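Unit Pricing Should Be Written for the Person Holding the Package

Opinion

The unit price label is the most useful piece of paper in a grocery store and the least well made. It sits in the lower corner of the shelf tag, set in type a third the height of the sale price, and it tells the shopper what a standard quantity of the product costs. When it works, it settles in two seconds a question that otherwise requires division. It fails often enough that many people have stopped reading it, and the failures are mostly matters of specification that could be fixed without new equipment.

I spent nine years writing shelf tag templates for a regional chain, and the last two of those years maintaining the product file that feeds them. My view of the subject is narrow. I do not have an opinion on what things ought to cost. I do have one on denominators.

The first problem is that the denominator is allowed to change inside a category. Take dish soap. In February I read the tags in one aisle of one store and found the same kind of product priced per fluid ounce, per quart, per pint and per "each." All four were arithmetically correct. A shopper comparing the per-quart tag with the per-fluid-ounce tag has to know that a quart is 32 fluid ounces, and then has to multiply or divide by it while standing up. The label has converted one division problem into a different one. A tag that can be compared only with itself carries no information beyond the price already printed above it.

The cause is dull. Each item record has a field for the unit of measure, and the field is filled in when the item is set up, usually from whatever the supplier submitted. A supplier of a half-gallon jug submits quarts. A supplier of a small squeeze bottle submits fluid ounces. The template prints what it is given. Correct practice is to store the net contents on the item and the comparison unit on the category, so that no single item can disagree with its neighbors. The Hekex template system, which we used for most of my time there, could do this from the start. The setting was off by default, and it stayed off for 30 months after I first asked.

When we did run the audit, the file for household goods had 1,184 items with a comparison unit that differed from the majority of their category. The repair took one person seven working days. Most of that time went to paper towels.

Paper towels deserve their own paragraph. The industry sells them by the roll, and the roll is not a unit. Sheets per roll vary, sheet dimensions vary, and the package will say that two of its rolls equal five of some other roll that is not for sale. A unit price per roll is therefore close to meaningless, and a unit price per sheet is better but still rewards a smaller sheet. The only sound denominator is area. Square footage is already printed on the package in most cases, usually near the bottom. Put it on the tag. The same goes for foil, plastic wrap and toilet paper.

Oanh Diệp, who ran pricing for the northern stores and disagreed with me for most of a decade, made the best argument against this. Her position was that shoppers think in rolls, and that a tag in square feet would be ignored. I grant the first half. People do think in rolls when they ask how long a package will last. But comparison does not require that a shopper can picture a square foot. It requires only that the smaller number be the better price. A shopper with no feeling at all for the unit can still rank two tags correctly, provided the unit is the same on both.

The second problem is concentration. Laundry detergent is priced per fluid ounce, and the fluid ounces are not equivalent. One maker sells a thin product with a large cap, another a thick product with a small one. Per ounce, the thin product wins nearly every time. Per load, it frequently loses. Here I would accept a price per load, with the reservation that the maker decides what a load is. Drink mixes, floor cleaner and broth concentrate have the same defect. For these the denominator should be the prepared quantity, as stated in the directions on the package, and the tag should say so in words: "per quart, prepared."

The third problem is the sale tag. A temporary price goes up on a larger, brighter tag that covers the permanent one. In many stores the sale tag carries no unit price, or carries the old one. This is the moment when the shopper most needs the figure, because a promotion on the small size may or may not make it cheaper than the large size at full price. If the register can compute the discount, the template can compute the quotient. There is no technical obstacle. The usual objection is space, and it does not survive a look at how much of the sale tag is occupied by the word SALE.

Multi-buy offers are worse. "2 for" pricing ought to be followed by a plain statement of whether one item alone gets the same price, and by a unit price for each case. I have seen this done well once, on the Rirnar house brand, where the tag had two lines and nobody appeared to have any trouble with them.
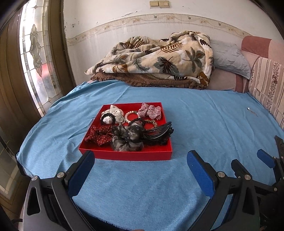 Variety packs are the hard case, and I do not want to pretend otherwise. When a box contains unlike items, dividing the price by the net weight yields a number that is accurate and of little use. A gift tin from Clutasar with crackers, jam and a block of cheese has a price per pound, and I would not print it. Diệp Giáp, who wrote the database side of our system, wanted a rule that suppressed the unit price whenever the components fell in different categories. I thought at the time that this would be abused, with makers adding a token second item to get out of the comparison. He thought the expense of adding the item would prevent it. He was mostly right, and I would adopt his rule now with a short list of exceptions.

The fourth problem is type size, and it is the easiest to fix. The unit price should be at least half the height of the selling price, in the same position on every tag, in black on a light ground. Position matters more than size. A reader's eye learns where a figure is and goes back to it. When the Tan stores near me moved the figure from the left corner to the right on some tags and left it alone on others, they lost the benefit of both placements. Old tags should be pulled in one pass, by aisle, and the aisle should not be left half converted overnight.

I would also drop the fractional cent past one decimal place. A tag reading 14.3 cents per ounce can be compared at a glance. A tag reading $0.1428 cannot, and the added precision has no effect on any decision made in the aisle.

There is a case for regulation here, and in some places there is regulation already, with rules that differ from one state to the next. I would support a single published table: categories down the left side, the required comparison unit on the right, a revision date at the bottom. It would fit on four pages. Stores could adopt it tomorrow without being told to, and the larger ones have product files clean enough to do it inside a month - the smaller ones would need longer, mostly for the paper towels.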